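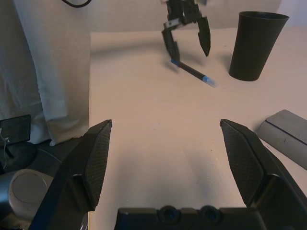 A pen lying on a white table, with a tall black cup standing nearby.

What's Inside a Pen?

Most pens are thrown in a drawer or dropped in a cup and forgotten until somebody needs to write a shopping list. But there is a lot going on inside that thin tube.

The kind of pen most people use is called a ballpoint. At the very tip is a tiny metal ball, smaller than a grain of sand on some pens. The ball sits in a socket, which is a little cup that holds it in place but lets it spin. Behind the ball is a narrow tube full of thick ink.

When you push the pen across paper, the ball rolls. One side of the ball touches the ink and gets coated. Then it turns and leaves that ink on the page. If you stop moving the pen, the ball stops too, and so does the ink.

The long part you hold is the barrel. It can be black, clear, striped or any other color.

Why do pens have colored ends?

On many pens, a bit of color at one end tells you what color the ink is. It doesn't always work that way. Some companies just pick a color they like, so scribble on scrap paper to find out.

Why does a pen stop working?

Sometimes the ink is used up. Sometimes a little ink has dried around the ball, and the ball is stuck. Try drawing small circles on scrap paper. Writing on a wall or on a ceiling can stop a pen as well – the ink needs gravity to pull it down toward the ball.

Why do pens roll off tables?

A round barrel rolls easily. A clip or a cap with a flat side can stop it. So can a cup. A good pen cup is heavy enough, or wide enough at the bottom, that it won't tip over when the pens lean to one side.

Try it yourself

You need a pen, a ruler and a sheet of paper.

1. Draw a straight line along the ruler, from one side of the paper to the other.
2. Draw 7 more lines under it.
3. Look closely at each one. Are there any gaps or blobs?

A gap means the ball slid without picking up enough ink. A blob means extra ink collected around the ball and came off all at once.

Words to know

Barrel: the long part of the pen that you hold.
Socket: the part that holds the ball.
Gravity: the force that pulls things toward the ground.

Next in the Grulterham Everyday Things pages: How Erasers Work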